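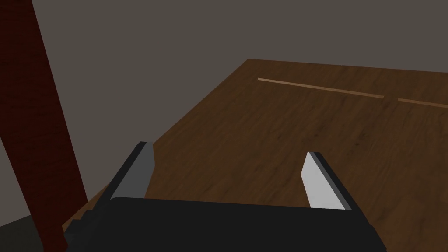 Chapter 7
Planning the Purchase: From Task to Budget

Most first budgets for a robot begin with the price of the arm. This is understandable, because the arm is the part with a catalog page and a number on it. But a workshop does not buy an arm, it buys a finished task, and the arm is only one line in the cost of that task. Take two thin strips of pale wood that lie flat near the far edge of a table, and a gripper with two plain, flat fingers that must pick them up. Already we have several questions for the budget. Can the arm reach the back of the table? Can fingers with simple square tips take hold of something so thin, or must we pay for special ones? What stands beside the table, and will the arm have space to turn next to it? Each answer has a price, and some of these prices come before the first order is signed.

In this chapter we follow a small company, Zelach, which makes wooden frames and trim. The production manager, Griet Van Wijk, received permission in March to plan one handling cell. She had 11 weeks to bring a complete budget to the owners. Her first draft had one page and four lines: arm, gripper, table, installation. Her last draft was longer, and the total was higher, but there were fewer surprises in it. We will look at both drafts in section 7.2.

7.1 What must be known before asking for a price

A supplier can only give a useful price when the task is well described. When Van Wijk wrote to two suppliers, Punex and Mac Suibhne, she sent them the same short letter and received two offers that could not be compared. One included fingers and mounting plate, the other included only the arm and the controller. The fault was in the letter. It said "wood parts, different lengths" and nothing more.

Her colleague Gayan Saha then prepared a task sheet. It gave the longest part (1000 mm) and the shortest part (400 mm), the thickness, the place where parts are laid down, and how many parts must be moved in one hour. It also said which parts may not be marked by the fingers. With this sheet the two offers became similar in form, and the difference in price could be explained line by line.

Please notice that the task sheet does not name any product. A buyer who writes the name of a certain gripper in the request will receive a price for that gripper – even if a cheaper one would do the work.

Simulation belongs also to this stage. A model of the table, the gripper and the parts can show problems of reach while a change still costs only some hours of office work. It does not replace a test with real material, and the budget should contain a line for both.

Key terms in this chapter: task sheet, cell, end-of-arm tooling, cost of ownership, reserve.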